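Re: [floor-automation] Operator roles after the cell changeover
From: Mircea Lungu
Date: 2019-07-04

On the list last night the Prestside group wrote:

> We are planning two arm cells for kitting and tableware handling and
> would like to know what happened to operator job grades at Sirnberg.
> Did the hours go away, or did they move? Our shop steward is asking
> and I have only the vendor's slides to show her.

They moved, mostly. Figures first, then what is behind them.

Manual handling in our section stood at 1,754 hours for the quarter ending in March. The same section booked 1,380 hours to handling in the quarter after the changeover. Over the same period a new code, "cell attendance," went from zero to a number I don't trust yet. People book to it when they are resetting parts, when they are teaching points, and when they are waiting for someone with the right login. I have asked for it to be split into three codes. Until that is done, please don't quote a net saving from our site. 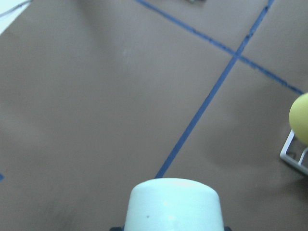 The largest change for the operators is layout work. Under the old method a packer put things where her hands wanted them, and the written instruction said only "within reach." The cell procedure refers to table squares, so the blue tape lines are now controlled items and whoever lays them signs for them. Where two lines cross, the tape should lie flat; a wrinkled strip gets pulled and relaid at the start of the shift. It is dull work and was not in anyone's job description, and the first grievance we had was over exactly this. It was settled by adding layout to the grade 3 duties with the matching allowance.

Teaching is the second change. Five of our former packers can now edit points from the pendant. Two tried it and asked to go back to packing, and were allowed to. We budgeted two days of training per person and used six. The Surdu course covers jogging and frames well enough and says almost nothing about recovering from a failed grasp, which is where most of the day goes. We wrote our own sheet for that and I can send it to anyone who asks off list.

The item mix matters more than the vendors admit. Cups on a rack, a scoop, a bowl and whole fruit each want a different approach and a different closing width, and every one of those is a decision somebody on the shift has to make and record.
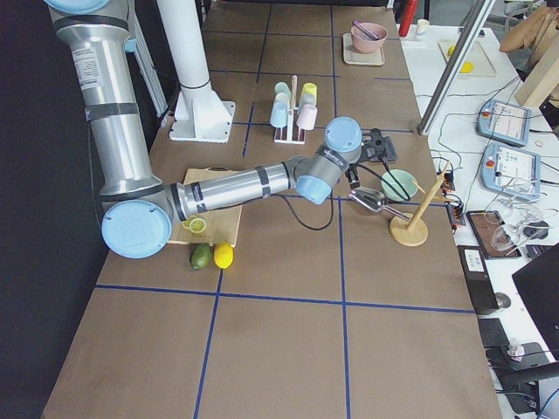

Asska objected at the review that none of this is operator work, that point editing belongs with the controls technicians, and that the grade 3 allowance pays people for covering a staffing gap. I think the objection is half right. We have one controls technician on days and none on nights. If nights had one, the operators would edit fewer points. They would still be the ones who know which cup tips over.

Two practical matters for Prestside before you sign anything:

1. Get the attendance codes defined before the first arm is powered up. We did it afterward and the records for the first 1,434 cycles are useless for staffing purposes.

2. Decide who may stop a cell and restart it. Stopping is easy, anyone may. For restart we require the person who reset the table, and with two arms working from opposite sides of it we require that person to check both grippers from the front.

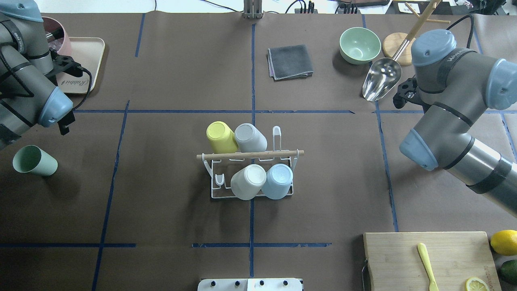 3. Put the grade change in writing with an end date for review. Ours has none, and the allowance is now being argued over again from the start.

The maintenance interval is set at 3,000 cycles and I have nothing useful to say about it until we reach it.

Mircea Lungu
Sirnberg, handling section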